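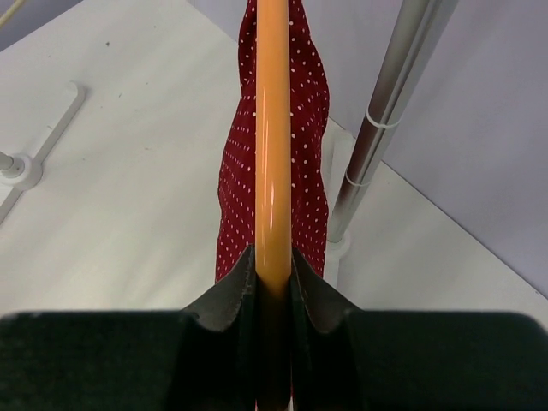 Fig. 1. Polka-dot cloth, white on dark red, behind an orange rod.

TEXTILES AND EVERYDAY LIFE
Handout 4: What can a dotted cloth tell us?
Instructor: Leif Brynjólfsdóttir
Revised 4/9/23

Most of you have now read the two assigned chapters on printed cotton, and a fair number of the reading responses repeat the same story. Dots were rare before machines, machines made even spacing possible, and so dots became the sign of the modern household. It is a nice story. I would like you to be a lot more careful with it.

1. The spacing argument

The claim is that evenly spaced dots could not be made well by hand. Tie-dyers and block printers in many parts of the world made rows of spots long before the power loom. Some of those rows wander and some don't. What the machine changed was mostly price and speed. If you write "impossible by hand" in your paper, I will ask you how you know, and "the chapter says so" will not get you far.

There is a weaker version of the claim that I can live with: cheap, regular dots on long runs of cloth came with mechanical printing. Use that one.

2. The name

You will meet the idea that the polka dot was named by dancers, or for what dancers wore. The name does go back to the years of the polka craze, when sellers stuck the word "polka" on all sorts of goods. That tells us about selling. It tells us very little about who wore what on the dance floor. Be suspicious of any source that gives you a single inventor or a single evening.

3. Dating by pattern

Please don't. The Melis sample book, which we will look at again in November, has 89 swatches, and 12 of them are small white dots on a dark ground. The pages were filled over a long stretch of years by several hands. I once gave the dotted swatches to a seminar group, without page numbers, and asked them to put the cloth in order. They argued for an hour and got most of it wrong. So did I, the first time.

Fiber, weave, width, selvage and dye are better evidence. Pattern comes last. A small white dot on red has been sold to nearly every generation that could buy printed cloth, and a dealer who dates one on sight is guessing with confidence.

4. Dots and class

The Fledasdale household inventories get quoted a lot. The usual line is that spotted cloth turns up in kitchens and servants' rooms and is missing from parlors, so dots were "working" cloth. Go and read the entries. There are 33 households, and in 19 of them the clerk doesn't describe pattern at all. He writes "curtain, red" or "apron, old" and moves on. A missing word in a list written by a tired man in a cold house is poor proof of a missing dot.

The Pustetham study does better, as it works from surviving pieces. But pieces survive for odd reasons. Good cloth was worn, cut down, worn again and turned into rags. What is left in the drawer may be what the family didn't like.

5. Meaning

Dots are called cheerful, childish, homely, flirtatious and cheap, sometimes in the same article. I don't object to reading meaning into cloth, but tell me whose meaning it is. A catalog writer's, a grandmother's and yours are three separate things.

For next session

Read the Laltasska essay on curtains, all of it, including the notes. Pick one claim that sounds certain and trace it back to whatever it rests on. Write up to two pages on what you found. If the trail stops at another essay that cites nothing, say so and give the page. Bring a piece of patterned cloth from home if you have one, and leave the family story about its age out of your notes until we have looked at the weave.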